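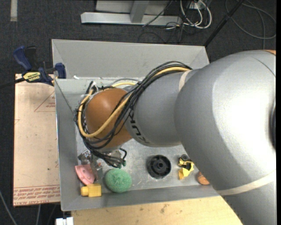 By the time the limo turned onto Kennedy, Jaxon MacLeod had already lost one shoe, and he was having the best night of his life.

"It's a bachelor party," said Clifford Bouchard, for what must have been the fifth time. "You're supposed to lose your dignity. The shoes are rented!"

"So is the dignity," said Jaxon, and the whole back seat roared.

You have to understand who Jaxon was that year. He had swum the 200 butterfly faster than anyone from Kikville had ever swum anything, he'd been on the cereal box, he'd been on the talk show with the couch, and in February he had proposed to a woman named Noelle on the high board of the pool where they'd both learned to dive. She said yes and then pushed him in. The clip had been everywhere – your aunt probably sent it to you – and now strangers called out "Watch your step!" to him in supermarkets.

He loved it. He loved all of it, and it was impossible to be near him and not love it a little too.

They were headed for Vusico, the karaoke place with the velvet stairs, where Clifford had booked the big room from nine o'clock until they got thrown out. Clifford was the best man. He'd been Jaxon's roommate at training camp, he had come in fourth at everything, and he had been planning this party since roughly the splash. There were matching bathrobes, powder blue, with the nicknames stitched on the back. There was a cake shaped like a starting block. There was a rule that anyone who mentioned split times had to sing a duet with the limo driver.

The driver's name was Pat, and Pat turned out to be a tenor! A real one, with lungs! By ten thirty people were saying things like "Boy, that last turn of yours in the final, what was that, 28 flat?" just to get him up there again.

Jaxon did three power ballads in his bathrobe with one bare foot up on the speaker. Somebody filmed it. Somebody always filmed it, and by the second chorus it was on Jitton with little hearts floating up the side of the screen, thousands of them, and the guys were passing the phone around and reading the comments out loud in silly voices.

Then Clifford had the phone, and he stopped reading.

"What?" said Jaxon. "Are they being mean about the robe?"

"No. They love the robe." Clifford squinted. "Noelle's here."

"Here where?"

"In the comments. She says, 'Tell him he's flat.'"

The room went up like a firework. Jaxon grabbed the phone with both hands, and his whole big famous face went soft, the way it had on the high board right before she pushed him.

"Tell her," he said, "tell her I was never flat in my life."

"Tell her yourself, you're holding it."

He typed with his thumbs, very slowly, his tongue sticking out. The answer came back before he'd even set the phone down. Clifford read it over his shoulder.

"'I can hear you through the wall.'"

For a second there was only the backing track, tinkling away with no one singing over it. Then every man in that room, all of them in powder blue, turned to look at the wall. It was a nice wall. It had a gold pattern on it. And from the other side, now that they were listening, came the sound of women absolutely murdering a disco song.

"You booked the same night," said Jaxon.

"It was the only Saturday!" said Clifford. "I didn't know her sister was going to call the same place!"

"Cliff."

"I asked for the big room! I never asked who was in the other big room!"

Jaxon knocked on the wall, two knocks. Two knocks came back.

There were traditions, of course, and Clifford tried to explain them as he was being carried down the hallway on a wave of terry cloth. You weren't supposed to. It was bad luck, or was that only the day of the wedding? Pat said it was only the day of the wedding. Pat had driven 40 bridal parties and ought to know.

The other door opened before they reached it. Noelle stood there in a paper crown and a sash on upside down, mascara halfway to her chin, and she looked him over from the top of his wet-looking hair down to his one bare foot.

"You were flat," she said.

"Sing it with me, then."

So she did. Pat took the harmony, and Clifford went back to get the cake.

COMMENTS

marlene_k
Pat!!! I need a whole story about Pat. Please.

Dot from the valley
My husband and I had our parties on the same night in the same bowling alley, 30 years ago, and we did NOT knock. Wish we had. Loved this one.

swimdad5
28 flat on the last 50 of a 200 fly would be moving, good for him. Guess I owe the driver a duet.

tess.r
"She said yes and then pushed him in" – I laughed so loud I woke the dog.

MORE SHORT FICTION

The Understudy's Umbrella
Red Carpet, Blue Shoes
Two Weeks as Somebody's Cousin
The Weatherman Gets Engaged
Backstage at the Pie Contest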